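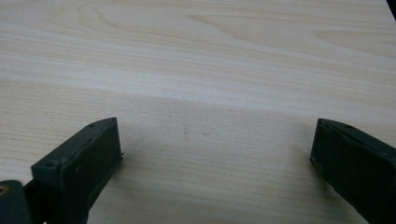 Vendwood公布Lereo项目阶段结果：手持夹爪采集的数据里加入“空桌”片段，误夹次数明显减少

2020年8月，Vendwood公司的机器人操作研究组公布了Lereo项目的阶段报告。报告讨论的问题比较窄：机械臂面对一张没有目标物的桌子时，怎样学会不动手。研究组的做法是在采集示范数据时，除了正常的抓取过程，再专门录一批夹爪张开、对着空桌面移动和停留的片段，并把这些片段和抓取片段放在一起训练。

报告称，按这种方法训练出来的模型，在空桌测试中误合夹爪的次数大幅下降，在有物品的测试中成功率基本没有变化。代价是模型在个别情况下变得犹豫，完成一次抓取的平均时间变长了一些。

问题的来源

项目组去年开始使用手持夹爪采集示范。操作者握住一个与机械臂末端结构相同的夹爪，上面装有相机，直接用手完成拿取和放置，相机画面和夹爪开合同时被记录。训练好的模型随后装到机械臂上运行。与遥操作相比，这种方式不占用机械臂，一个人一天能录下的示范也多得多。

早期的数据有一个共同点：每一段录像都以抓到东西结束。操作者在物品摆好之后才按下录制键，放下物品之后立刻停止。这样录出来的数据干净、紧凑，训练也顺利，在标准测试里看不出毛病。

毛病是在今年1月的一次连续运行测试中暴露的。测试要求机械臂把桌上的小件逐个放进旁边的料盒，清空以后停在待机位置。机械臂把最后一件放好，回到桌面上方，然后继续向下，在没有东西的地方合上夹爪，抬起，移到料盒上方，松开，再回来。这个循环一直持续到有人按下停止按钮。

研究组回看了当时的相机画面，发现模型下手的位置并不随机。它多半落在桌面上颜色有变化的地方，例如木纹弯曲较密的一块，或者阴影的边缘。桌上有细小的污点时，夹爪也会朝污点过去。项目负责人Leidy Tello在报告中写道，模型从来没有见过“什么都不用做”的画面，只能在看到的东西里挑一个最像物品的。

采集方法

新的数据集共有1215段录像，其中814段是正常的抓取示范，其余为空桌片段。两类录像使用同样的手持夹爪、同样的相机和同样的录制程序。报告强调了这一点，理由是如果空桌片段用另一套设备来录，模型可能只学会分辨设备，而没有学会看桌面。

空桌片段又分三种。

第一种是静止观察。操作者把夹爪张到最大，停在桌面上方，保持数秒。手持难免有轻微晃动，这部分晃动没有做平滑处理，原样保留。

第二种是巡视。夹爪保持张开，在桌面上方慢慢移动，经过中央和四边，最后退回起始高度。操作者不需要走固定路线，但每段录像必须至少经过一次桌子的边缘。边缘处常有桌外的东西进入画面，早期模型容易对这些东西产生反应。

第三种是取完后的停留。操作者先完成一次正常抓取，把物品放进料盒，再把夹爪移回桌面上方停住，录像在此处结束。这一种最费时间，也最接近连续运行测试中出问题的那一刻。

所有空桌片段都标为“保持张开”。标注里没有“空”或者“有”这样的类别，模型的输出仍然只有夹爪的运动和开合，不另外设一个判断桌面是否为空的模块。报告解释说，研究组试过加一个单独的判断模块，效果也可以，但模块的阈值需要按现场光线反复调整，换一张桌子又要重来，所以没有继续采用。

光线与桌面

空桌片段的录制在浅色木纹桌面、深色台面和金属台面上分别进行。研究组原先估计深色台面最难，理由是夹爪手指本身颜色较深，和台面放在一起不易分辨。测试结果与估计不同，误合次数最多的是浅色木纹桌面。

报告给出了两点解释。一是木纹本身带有线条和弧形，局部看去有轮廓感。二是浅色桌面在不均匀的光线下，亮处容易过曝，暗处则偏灰，中间的过渡带会随着夹爪移动而在画面里移动，模型有时把它当成物体的边界。深色台面上也有阴影，但反差较小，影响不大。金属台面的主要干扰是反光，误合次数居中。

为此，研究组在浅色木纹桌面上补录了一批片段，有意改变遮光的方向。有时操作者站在灯和桌子之间，有时把灯移到侧面，有时只用窗光。补录时不擦桌子，桌面上的小点和划痕都照常留着。Leidy Tello在报告里说，他们一开始每天采集前都会把桌面擦干净，后来停止了这个做法，实际使用的桌子上总会有一点碎屑，擦干净反而让训练数据和使用环境拉开了距离。

训练与控制软件

训练使用Vendwood自己的Drivus软件包。Drivus原本用于管理机械臂的运动控制，去年加入了从示范数据直接训练策略的功能。这次的模型结构与早期版本相同，输入为夹爪相机最近几帧画面和夹爪当前开度，输出为接下来一小段时间内的位移和开合指令。

训练中唯一的改动是取样比例。如果按录像原有比例取样，空桌片段会偏多，因为静止观察的录像里几乎每一帧都相似。研究组对静止部分做了稀疏取样，对“取完后的停留”则保留全部帧。报告附录中比较了几种比例，空桌片段过多时，模型会在物品上方停住不动，需要有人轻轻推一下桌上的物品，它才继续往下走。最后采用的比例是在一组单独留出的录像上选定的，没有使用正式测试的数据。

画面增强方面，研究组只保留了亮度和对比度的变化，去掉了左右翻转。手持夹爪上的两根手指在画面里一左一右，外形大致对称，但安装件和螺丝孔的位置并不一样，翻转之后画面与实际安装不符。去掉翻转对抓取成功率没有可见影响，夹爪合拢时的偏移则略有减小。

测试结果

测试在研究组位于Thân的实验车间进行，机械臂固定在桌边，夹爪与采集时使用的同型。每一种条件做70次，每次限时，由不参与训练的人员记录结果。所用物品包括塑料接头、木榫、小包装螺丝、橡胶垫片等，单件重量不超过500克，其中一部分没有在训练录像里出现过。

在空桌条件下，只用抓取示范训练的旧模型有六成以上的测试出现了误合，且多数在限时内误合不止一次。加入空桌片段的新模型有四次误合，全部发生在浅色木纹桌面上，其中三次的位置落在明暗过渡带附近。剩下一次是夹爪移到桌子边缘时，对桌外的一段黑色线缆合拢。

在有物品的条件下，新旧模型的成功次数相差两次，旧模型略多。研究组认为这个差别在正常波动范围之内，不足以说明新方法损害了抓取能力。失败的情形两者相似，主要是扁平的垫片贴在桌面上，夹爪手指下缘够不到，或者小包装在合拢时滑开。

在连续运行条件下，机械臂需要先清空桌面，再保持待机。旧模型没有一次能自行停下。新模型在绝大多数测试中能够停住，少数几次在停住之后又缓慢下降，接近桌面时再抬起来，夹爪始终没有合上。报告把这种情况单独列为“试探”，既不计入成功，也不计入误合。

速度方面，新模型从起始位置到合上夹爪的时间比旧模型长。延长的部分集中在下降之前，机械臂在桌面上方多停了一会儿。物品与桌面颜色接近时，停留更久。对于木榫放在浅色木纹桌面上的组合，有几次超过了限时，被记为失败。

哪一种空桌片段起作用

研究组还做了去除实验，每次从训练数据里去掉一种空桌片段，其余不变，再重复空桌和连续运行两项测试。

去掉静止观察，结果变化很小。去掉巡视，空桌误合有所增加，增加的部分大多在桌子边缘。去掉“取完后的停留”，空桌测试的结果仍然不错，连续运行测试却明显变差，机械臂清空桌面后又开始重复抓取。

报告据此建议，如果采集时间有限，应当优先录制取完后的停留，其次是巡视，静止观察可以只录少量。静止观察最容易录，一个人一上午就能录完一批，早期计划里它占的份额也最大。研究组承认，若重新安排，会把这部分时间的大半用到另外两种上。

还有一项没有写进正文、只在附录里提到的比较：把空桌片段换成抓取示范的开头部分，也就是物品还没有进入画面、夹爪正在靠近的那几帧，标注改为保持张开。这样做不需要另外录像，但效果有限。附录的说法是，靠近阶段的画面里夹爪总是在向下走，模型学到了先张开再下降，没有学到停住。

操作上的要求

报告用了两页篇幅说明采集时的操作细则，供其他班组参考。

录制开始前，操作者应确认两根手指都在画面下方露出，左右两侧露出的多少大致相当。手指装歪时，即便能正常开合，录像也不用于训练。每次更换手指垫片之后，要重新录一段张开到合拢的校准片段。

录空桌片段时，夹爪必须完全张开，手不能搭在开合扳机上。早期有一批录像，操作者的手指轻轻压着扳机，夹爪开度有细微变化，训练后模型在空桌上方出现了小幅的一开一合。这批录像后来全部剔除。

巡视速度要慢于平时取物的速度，避免画面模糊。夹爪与桌面的距离应有变化，既要有较高的位置，也要有接近桌面的位置。只在高处录制的话，模型一旦因为别的原因降到低处，就不知道该怎么退回来。这一条是在第二轮采集之后补上的。

录像的命名和存放沿用抓取示范的规则，另外在记录表中注明桌面类型、灯的位置和操作者编号。操作者编号用于检查是否有人的录像风格过于单一。有一位操作者巡视时总是从右往左走，研究组在抽查中发现后，请其他人补录了相反方向的片段。

局限

报告列出的局限主要有三点。

测试只用了固定在桌边的机械臂，桌面高度不变。桌子高度改变，或者机械臂装在移动底座上时，这一结果是否成立，目前没有数据。

物品都是小件，没有透明物品。透明包装在夹爪相机里的反差很低，新模型可能把它当作空桌处理。研究组做过几次非正式的尝试，情况确实如此，但没有系统测试，所以没有列入结果。

“空”的定义也比较简单。现在的测试里，桌上要么有需要拿走的物品，要么什么都没有。实际工位上常有不该动的东西，例如量具、笔或者一张单据。让模型分清该拿的和不该拿的，需要另外的标注方式，单靠增加空桌片段解决不了。

对于误合集中在明暗过渡带附近的现象，报告提到两个可能的改进办法，一是固定相机曝光，二是在夹爪上加一个小灯。固定曝光已经试过，在较暗的台面上画面偏黑，抓取成功率下降，因此没有采用。加灯的方案还在做样件，灯的重量和走线会影响手持时的手感，操作者试用后提了一些意见，主要是长时间录制时手腕容易累。

后续安排

Lereo项目的下一阶段仍在Thân的车间进行，重点是桌上有杂物时的取件。研究组计划继续使用现有的手持夹爪，采集时在桌上放置不需要拿取的物品，并录制绕开这些物品的过程。空桌片段仍会保留，但不再单独安排采集日，由操作者在每一批抓取示范结束后顺带录几段。

Drivus的下一个版本会把这次使用的取样设置加入默认选项，用户可以在导入录像时标明哪些属于空桌片段。对于没有标明的旧录像，软件会提示录像中是否存在夹爪长时间保持张开的部分，由用户自行决定如何处理，软件不会自动改动标注。

完整报告和附录已发给参与项目的合作单位。录像数据暂不对外提供，研究组表示，部分录像的背景中有车间里其他项目的设备，需要逐段检查之后才能确定可以公开的范围。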